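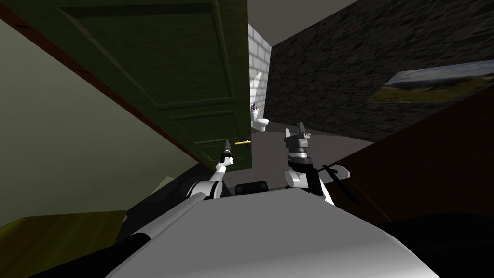

COMPANY NEWS

Arnley Opens Second Door and Hardware Showroom in Trendon

TRENDON, March 5, 2019 - Arnley, a supplier of interior doors, handles and hinges, has opened its second showroom, on Rajput Street in Trendon. The 2,355-square-foot space is open to homeowners as well as contractors.

The showroom carries the company's full line of panelled interior doors, including the dark green finish added to the range in February. Lever handles, knobs, latches and hinges are on display and can be tried by hand before ordering. Customers may bring in an old handle or hinge to have it matched at the counter.

"Most people who come to us are replacing one or two doors, and they want to know what will fit the opening they already have," said Aurora Torres, general manager of Arnley. "They can bring their measurements in and leave with an order."

Doors are cut to size at the company's workshop in Zarkska and delivered to the Trendon location for pickup. Home delivery is available for an added charge. Painted doors take longer than unpainted ones, and staff will confirm a date when the order is placed.

Faisal Baloch, who joined Arnley as a fitter, will manage the new showroom. "Bring the width, the height and the thickness of the door," Baloch said. "If you aren't sure which way it swings, take a picture of the hinges."

The opening stock includes 1,000 lever handles in brass, black and satin nickel. Contractors with an account at the Zarkska store can use the same account in Trendon. Existing orders will be filled from Zarkska unless the customer asks for a change.

The showroom is open Monday through Saturday. Parking is behind the building.

Media contact: Aurora Torres, Arnley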